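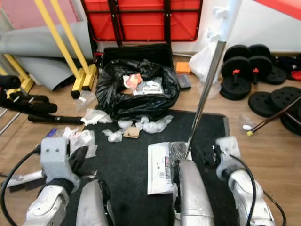 Packaging waste is the material left over once a product has been taken out of the wrapping, box or envelope it was delivered in. In homes, small offices and exercise rooms it is mostly plastic film, bags, paper mailers, cardboard and molded trays. The pieces are light for their size and take up a large amount of space before they are flattened or bagged.

Types of material

Clear film is the most common item. It is used as an outer wrap, as a sleeve around a single part, and as a bag for small hardware. Film that has been pulled off by hand is usually crumpled and traps air, so a few sheets can fill much of a bag. Stretch film can be balled up tightly, while stiffer film tends to spring open again.

Paper envelopes and mailers often carry a label with a barcode and a delivery address. Plain paper mailers can be recycled with other paper in many towns. Padded mailers with a plastic lining usually cannot, unless the lining is torn out first.

Cardboard ranges from full shipping boxes to small inserts and corner pieces. The small pieces are easily missed on the floor. Trays and lids hold a product in place inside its box, and are made of plastic, foam or pressed paper pulp.

Printed wrappers, such as those from snacks and small accessories, are often made of several layers bonded together and are treated as general trash in most places.

Bags and bins

Large black trash bags are widely used for unpacking because they stand partly open on the floor when the top is folded down. The folded edge, called a cuff, stiffens the mouth of the bag and keeps it from closing. A common large size in the United States holds 60 gallons. Rigid bins are steadier but have to be emptied more often, and some people set a bin beside the bag to keep paper apart from plastic.

Sorting on the floor

Where there is no free table, unpacking is done on the floor. A rubber mat is a convenient surface, as small parts do not roll far on it and the floor underneath is protected from scratches. Dark rubber also makes white and clear wrapping easier to find.

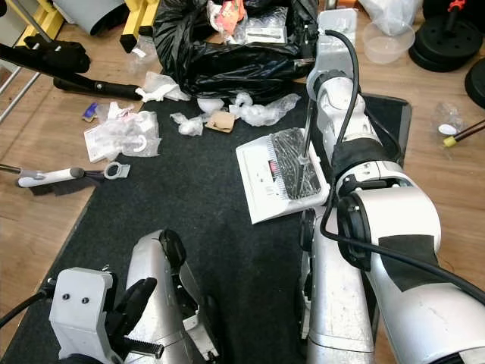 A tray with a plastic-wrapped item on a rubber mat, with a garbage bag and loose wrapping behind it.

The work is generally done in the same order each time. Items still in their wrapping are set aside and checked. Labels, cards and instruction sheets are taken out of the bags they came in. Film and wrappers then go into the trash bag, and cardboard is flattened last. Trays are kept until the contents have been counted against the packing list.

In exercise rooms the floor is often shared with weight plates, dumbbell handles, stands and rolled mats. Loose film on a wooden floor is slippery and should be picked up before weights are moved.

Studies

Household sorting habits were described by Simone Trindade and Li-hua Kuo in a survey of 286 homes in Hornmont. More than 230 of them put all film in the general trash, including homes within walking distance of a film collection point. The authors listed 3 main reasons: lack of space, uncertainty about which film was accepted, and film that was dirty or still had tape on it.

A later paper by Rogério Medeiros dealt with mailers only. He found that address labels were seldom removed before disposal, and recommended that senders use labels that peel off in one piece.

See also

Cardboard box
Garbage bag
Plastic film
Recycling bin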